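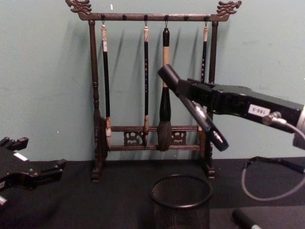
Brikolell hand-guiding kit, two weeks in

Bought for the Birnthorpe workshop in May. Task: brushes on and off the hooks of a calligraphy rack, two arms, me steering by remote.

Good – the leader handles are light, hardly any lag. 114 demos saved, only 9 binned, mostly my own clumsyness.

Less good – squeezing is guesswork. No feel at all through the trigger. Thin handles ok, the big fat brush a pain. Loops on hooks take ages, some 2 minutes each when tired. Manual is poor, Makis Drakos at Seltavden talked me throught the setup.

Would buy again. Four stars.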